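Print this page | E-mail this page

Harkberg Household Tasks Project
Progress report to the Pisharody Fund
Aug 7, 2020

Work in this period went almost entirely into recording. The grant calls for 800 usable demonstrations of two-arm kitchen tasks, and we now have 651. Each one is a full run of a single task, driven by an operator and saved with joint positions, gripper state and video. Runs that were stopped early are kept in a separate folder and are not in that total.

The task list stands at 26, unchanged from the plan. Wiping, stacking and pouring are finished. Spreading is the main one still open. It takes longer per run than we budgeted for, and operators need more practice before their recordings are steady enough to keep. We changed the instructions so that the operator brings the blade down flat and pauses before the first stroke. The share of discarded runs has dropped since then, although we have not yet done a proper comparison.
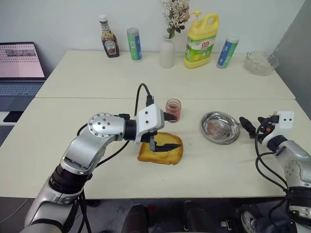
Spreading task, left arm with the blade on the toast.

Items at the back of the table are moved between sessions so that the background does not stay the same from one set to the next. The position of the bread and the jar also changes within limits set out in the task sheet. Operators mark each run as kept or rejected right after it ends, and a second person reviews the kept ones at the end of the week.

Two problems held us up. The time stamps on the two arms drifted apart during long sessions, and we lost some recordings before we caught it. Both arms now take their time from one clock. Training on the older Jokine software was also slow, so we have moved that work to the machines at Brustberg.

A first model trained on the finished tasks handles stacking fairly well and pouring poorly. We do not plan to report scores until the spreading data is in.

Spending is within budget except for gripper parts, which ran over. We ask to move the unspent travel money to that line. Recording should be complete by the end of August if the present pace holds. The data will then be checked, labeled and handed over in the agreed format.

Print this page | E-mail this page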